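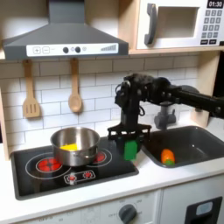 Okay, so I need advice on a play kitchen, and specifically on where it should live. We moved into a two-bedroom unit in Cirkwood in October and our daughter (nearly three, very bossy) has been promised a toy kitchen by her grandparents, who do not do things by halves. I've been looking at the sort with a cooktop and sink side by side, a grey range hood and a little white microwave up on a shelf, so it's a tall thing and not one of those benches you can shove under a window. The only free wall in the lounge room is 77 cm wide, between the heater and the balcony door, and I hate the idea of it that close to the heater. Her bedroom has more space but she never plays in there, she drags every single toy out to wherever I am. My husband reckons we should put it in the real kitchen, on the bit of wall where the bin is now. I think we'd be tripping over it every night at dinner time!

Has anyone done it in a small place? Did it get used, or did it turn into a shelf for junk mail? And do I need to fix it to the wall? We're renting and our agent is funny about holes.

Farzana Liyanage

Hi Farzana! We did exactly what your husband is suggesting and I'd do it again. Ours went where the recycling tub used to be and the tub went out to the laundry. Yes, you trip over it for the first fortnight. After that your feet learn. The big plus is that my son cooks when I cook, so between 5 and 6 pm he's busy "making soup" and not hanging off my leg - worth every stubbed toe.

A few things I'd pass on. Keep it well away from your real oven and make sure she isn't standing in the path between the stove and the sink, that's the walk you do with a pot of boiling pasta water. If the bin wall is on that path, forget it and go for the lounge. Get a shallow basket for the pretend food and be ruthless about what fits in it. We started with a mountain of felt vegetables and they ended up under the fridge. Two saucepans, a wooden spoon and an old egg carton will do her for months. Also my boy wanted real water in the sink from day one, so if yours is the same, put down a bath mat.

On the wall fixing, please do it, rental or not. Anything tall with shelves can come over if a kid hangs off the front. Email the agent and ask for permission in writing. Ours at Sivakumar took a week and then said yes, as long as we patch and paint when we go. The filler cost me 7 dollars and I've still got most of the tube.

Menaka Fakir

Lounge room. Kids play where the grown-ups sit. Don't put it next to the heater though, swap it with your couch or something.

Arif Khan

I'd measure again before anyone buys anything, and measure the skirting boards too. We had a gap that was perfect on paper and the skirting ate enough of it that the unit wouldn't sit flush, so it rocked. I packed the back feet out with offcuts in the end and then anchored it to a stud.

If the grandparents are keen to spend, try steering them to second hand. Ours came off the Cirkwood buy-swap page with 20 bits of food thrown in and a screw missing from one door, that was all. Check the hinges and any knobs a little kid could pull off. It's been in the hallway outside the bathroom for a year now, which sounds mad, but the hallway was wide enough and she can yell orders into every room in the house. She runs it as a café. I have been charged 207 dollars for a toast.

One more thought - can you turn the couch so its back faces the balcony door? It makes a little nook behind it and you might get the kitchen in there with no heater anywhere near it. Depends how much you like your view.

Nimal Weerasinghe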